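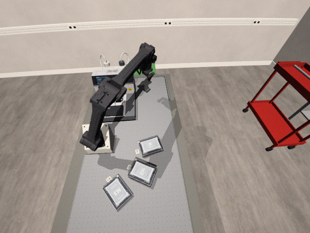
Fig. 1. Black robot arm on its square base, left side of the worktable.

Free Throws on Tired Legs
Project report by Gyu-bin Yook

I have played point guard since sixth grade, and every coach I've had says the same thing: shoot your free throws when you're tired! I wanted to know how much being tired really changes the shot, so for my spring project I tested it on our own team.

Six players from the Nollport junior varsity squad signed up. Each one shot a set of free throws fresh, then ran 2 full-court sprints and went straight to the line. We did this through April, before regular practice, and ended up with over 700 shots on paper. My hand cramped from the tally sheets, but I loved every minute of it.
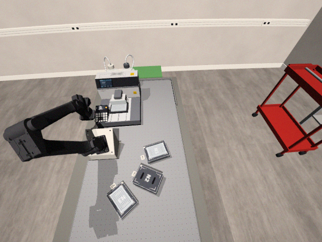

Nollport High School | Sports Science Club

Fresh, our best shooter (Calvo, our center, which surprised everybody) made 80 percent. After the sprints he dropped, and so did four of the others. Most of the misses were short, hitting the front rim. The one player who didn't drop was Kerkov, who takes three slow dribbles before every shot no matter what.

That made me really curious about routines! Next season I'd like to have half the group use Kerkov's three dribbles and the other half shoot however they want. I would also move the testing to after practice, when legs are heavier, and get a second person to keep the tally. Coach Prevlow has already said we can have the side basket.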